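The Box on the Table

A sceptic's afternoon with the people who say a plain container will fix your workroom

By Killian Jacquet

I have owned, by my wife's count, 13 storage systems. There were stackable crates, a pegboard, a rolling cart with drawers that stuck in July and rattled in January. Every one of them came with a promise, and every one ended up in the basement holding parts of the one before it. So when Nobuhle Mathebula wrote to say that the answer to the cluttered workroom was a plain, pale box with nothing printed on it, I wrote back that I would believe it when I saw it.

She took that as a yes.

Mathebula runs a small organizing business called Skulico out of Sostbridge, and she does shared workrooms almost exclusively. Homes bore her. Her argument, which she makes fast and with her coat still on, is that people who share a room don't have too much stuff. They have too many opinions about where it goes. Give them one box, leave it on the main table, and let everything homeless go into it until five in the afternoon. Then someone empties it. There are no labels and no dividers. The box itself has no say in the matter.

"And if nobody empties it?" I asked.

"Then you have a full box," she said. "Which is still better than a full table."

I am not sure that it is. A full table at least shows you what's on it. A full box with no label is a small attic. My father kept one by the back door for most of my childhood, and when we finally tipped it out we found three sets of keys to a car he had sold.

Still, I went along to Julthorpe in October to look at one of her rooms. It is a big, bright workroom, the kind with a white ceiling and every duct left showing, and a row of tall windows down one side. I liked it at once, and I also understood why she had been called. Cables had the run of the floor. The counter under the windows had become the place where things get put down, as counters under windows always do. 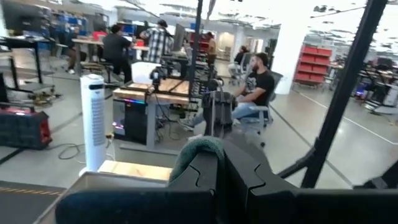
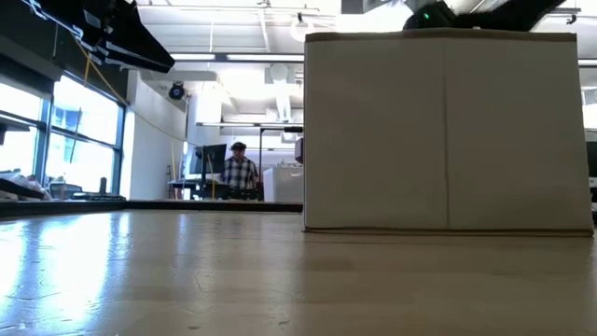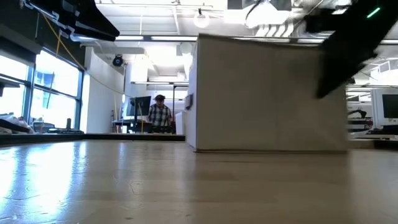 The Julthorpe workroom: the desk and floor in the first picture, the box on its wooden table in the second and third.

Look at the floor first, which is what I did. A tower fan had been parked in the open, with black cable looped between it and a black and red case. Mathebula doesn't touch floors in the first month. She says people defend their floors. I say a foot caught in a cable settles the question quicker than any method, and I'd have started there.

The table is another matter, and I'll give her the table. It has a light wooden top, scratched in the way a table should be scratched, and it catches the daylight so hard that you squint. With that one big box on it there was a great deal of bare wood left over. I've worked in rooms where I couldn't have told you what the table was made of.

Roy Garside, who pays the rent on the place, was less moved. He had wanted shelving. He had even priced it, at $2,890 fitted, and still had the quote folded in his wallet. "I could've had a wall," he told me. "I got a carton." But he conceded that the shelving would have needed someone to decide what went on each shelf, and that this conversation had been going on since before he bought the fan.

Then there is the cost of Mathebula herself. Skulico charges $658 for a room, and for that you get two visits, the box, and a rather stern phone call. I asked whether a box from behind the grocery store would do as well. She said yes, as long as it had no printing on it. Printing, in her view, gives people ideas. A box that once said "bananas" becomes the funny box, and the funny box gets moved to a corner and forgotten.

I find this hard to argue with and impossible to prove. Géza Simon, who taught furniture making for years and now mostly repairs chairs at Fodor, was blunter when I put it to him over the phone. A box without a lid is a tray, he said, and a box with a lid is a cupboard you can trip over. He keeps his own small things in jam jars, and can't find any of them.

I brought a box home anyway, off-white, no printing. It went on the dining table before supper. By the next morning it held the mail, a bicycle pump and my reading glasses, which I looked for until lunch.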